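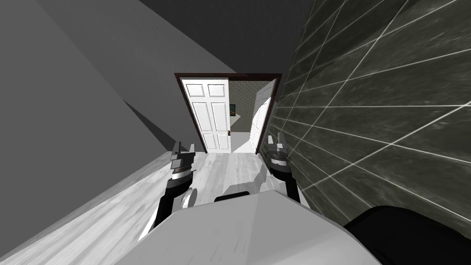 Ticket 2040
Subject: Phone drops to "Emergency calls only" after swapping SIM
Product: Iklow dual-SIM feature phone, 4G
Carrier: Prurkum prepaid
Status: Closed
Assigned to: Andri Bachmann

Customer's report

I bought the Iklow for my dad to replace a 3G flip phone that stopped working when the network was shut off. We moved his old SIM over and it showed full bars for a minute or so, then went to "Emergency calls only". If I turn the phone off and on again it comes good, then drops out the same way. Texts arrive in a bunch after each restart. Mobile data doesn't work at all, but he doesn't use it so I'm not fussed about that part.

Things I've tried:
Took the battery out and left it out overnight.
Put the SIM in slot 2 instead of slot 1. No difference.
Put my own SIM in slot 1 (different carrier). Worked fine all day.
Put dad's SIM in my phone. Calls were fine, data was fine.

So the SIM is OK and the phone is OK, but not together. The shop where I bought it said to contact the carrier, and the carrier said to contact you.

Tue 29 October, 9.14 am, Andri Bachmann

Thanks for doing the swap tests, that saves us a step. Could you send me the following:

Software version. Go to Menu, Settings, Phone info. It's the second line.
Whether there is a small "HD" symbol next to the signal bars while the phone is connected.
What Network mode is set to, under Settings, Connections, SIM 1.
Whether the SIM is a full-size one in the large cut-out or a trimmed one in an adapter.

Please don't factory reset yet. It wipes the contacts saved to the phone and I'd like to see the settings as they are.

11.40 am, customer

Software is build 174. No HD symbol with dad's SIM. There is one with mine. Network mode says "Auto (4G/3G/2G)". The SIM is nano size, in the plastic adapter that came in the box. His contacts are all on the SIM anyway.

12.05 pm, Andri Bachmann

The missing HD symbol is the useful bit. It means the phone is attached to 4G for data but hasn't registered for voice over 4G (VoLTE). With no 3G left to fall back to, the carrier lets it sit there briefly and then moves it to emergency only. Your SIM registers normally, so the radio and the adapter are fine.

Build 174 has carrier settings for Prurkum postpaid but an older profile for Prurkum prepaid. The phone picks the profile by itself when it first sees the SIM. Please try this:

1. Settings, Connections, SIM 1, Network mode. Change to "4G only".
2. Same menu, VoLTE calls. Set to On. If it's greyed out, tell me and stop there.
3. Settings, Connections, Access points. Delete the entry called "prurkum.old" if it's listed.
4. Power off, wait for the screen to go fully dark, power on.

2.32 pm, customer

VoLTE calls is greyed out. I stopped there. The access point you mentioned is in the list, I haven't deleted it.

3.10 pm, Andri Bachmann

OK, then the switch is locked by the old profile and you'll need the update. Build 180 was released in June but it doesn't go out over the mobile network to phones on the old profile, so it has to be done by wi-fi.

Put your own SIM in, or no SIM. Connect to your home wi-fi, then Settings, Phone info, Software update, Check now. The download is 50 MB. Battery needs to be above half or it refuses to start, with no message, it just goes back to the menu. Installation takes 14 minutes on our test unit and the screen is black for part of that. Leave it on the charger.

When it's finished, power off, put your dad's SIM back in slot 1 and power on.

Next day, 8.50 am, customer

The update went through on the second go. The first time it did what you said and returned to the menu, so I charged it up and tried again. It now says build 180. With dad's SIM in, VoLTE calls is switched on and I can see the HD symbol. Rang him from my mobile and from the landline and both got through. It has stayed connected since last night.

One new thing. The ringtone has gone back to the default and the keypad tones are on again. They're very loud.

9.25 am, Andri Bachmann

Good to hear. The sound settings do get reset by this update. Keypad tones are under Settings, Sounds, Keys. If he'd rather keep a tone but quieter, level 1 is the lowest before off. Speed dials should be untouched, but please check the one on key 2 as we've had two reports of it being cleared.

Leave Network mode on Auto. There's no need for 4G only now.

I'll keep this open until the afternoon in case it drops again.

4.45 pm, customer

Key 2 was blank, I've put it back. Still connected. Happy for you to close it.

Internal notes

Cause: outdated prepaid carrier profile in build 174, VoLTE locked off.
Fix: build 180 by wi-fi.
Same symptom seen on the Fumance handset, which uses the same modem software. Linked to that ticket.
Ngô to add the silent low-battery refusal to the bug list and update the help page, which still says updates arrive over mobile data.
Closed, no return required.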